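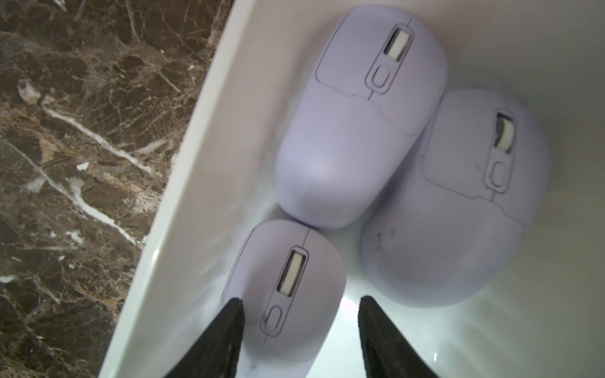 **¿La baja médica interrumpe el cómputo del periodo de prueba?**

Solo si existe pacto entre las partes. El artículo 14.3 del Estatuto de los Trabajadores lo permite, pero no lo impone: a falta de acuerdo, los días de incapacidad temporal siguen contando.

---

**nominas_clalell** · 09:14

Abro hilo por un caso concreto. Contrato indefinido, alta en marzo, periodo de prueba de 45 días. La trabajadora inicia una IT por enfermedad común durante la prueba. La empresa (Brenano, servicios auxiliares) comunica el cese por no superación el día 56 natural desde el alta y descuenta la baja para que le cuadre el plazo. En el contrato figura la duración de la prueba y nada más. Steltari, el programa de nóminas, admite la clave de baja sin aviso alguno, pero entiendo que eso no acredita nada.

**tejeda_rrll** · 09:31

No acredita nada. La clave es una declaración de la empresa. Si no hay cláusula de interrupción, la prueba venció el día 45 y lo del 56 es un despido sin forma y sin causa. Lo normal es reclamar improcedencia, como mínimo.

**marga.pml** · 09:50

Matizo. Hay que mirar el convenio. Algunos regulan la interrupción de forma expresa, y otros expresan la duración en días de trabajo efectivo, con lo que el cómputo cambia por completo. Con 45 días laborables el cese entraría en plazo incluso sin descontar la IT.

**tejeda_rrll** · 10:02

En lo segundo coincido. En lo primero no: el precepto habla de acuerdo entre ambas partes. Una cláusula de convenio me parece discutible como sustituto del pacto individual, y no aconsejaría a una empresa apoyarse solo en ella.

**marga.pml** · 10:11

Discutible, sí, pero defendible. El contrato remite al convenio y la trabajadora lo firmó. 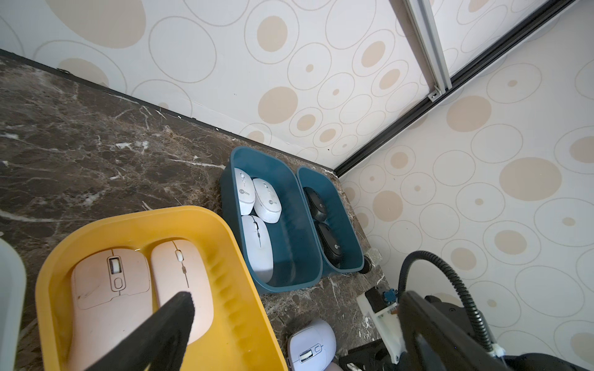 ***Iwona Głowacki***

Llevo asuntos de este tipo en la asesoría Olszewski. Antes de discutir el valor de la remisión, yo pediría tres documentos: el contrato completo con anexos, el artículo del convenio sobre periodo de prueba y la carta de cese con acuse de recibo.

La cláusula de interrupción aparece a menudo en el anexo de condiciones adicionales y no en el cuerpo del contrato. Conviene comprobar que ese anexo esté firmado y que la firma sea anterior o simultánea al inicio de la prestación.
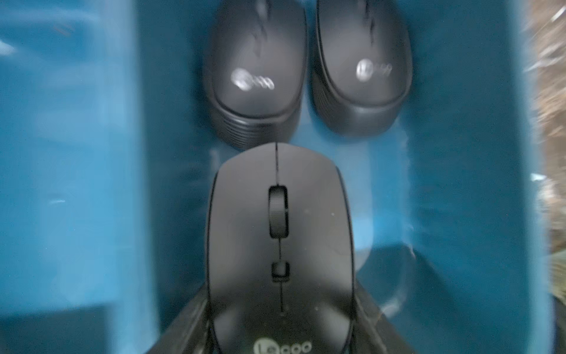

Si el anexo no aparece, queda el cómputo. Cuando el texto dice «días» sin más, lo prudente es contarlos como naturales. Y ojo con la caducidad: el plazo para impugnar el despido es de veinte días hábiles desde la fecha de efectos, y la papeleta de conciliación lo suspende con límites.

Tampoco descartaría la nulidad. Un cese comunicado durante una baja obliga a revisar la Ley 15/2022, con independencia de que la prueba estuviera vigente.

**tejeda_rrll** · 11:27

De acuerdo con pedir el anexo. Sobre la nulidad, harían falta indicios de que la causa fue la enfermedad. La coincidencia temporal ayuda, pero no sé si basta.

**nominas_clalell** · 12:40

Tengo el convenio delante: «días naturales», y de la interrupción no dice nada. El anexo lo he pedido a la empresa. La carta de cese lleva acuse firmado. Cuando reciba el anexo lo pongo en este mismo hilo.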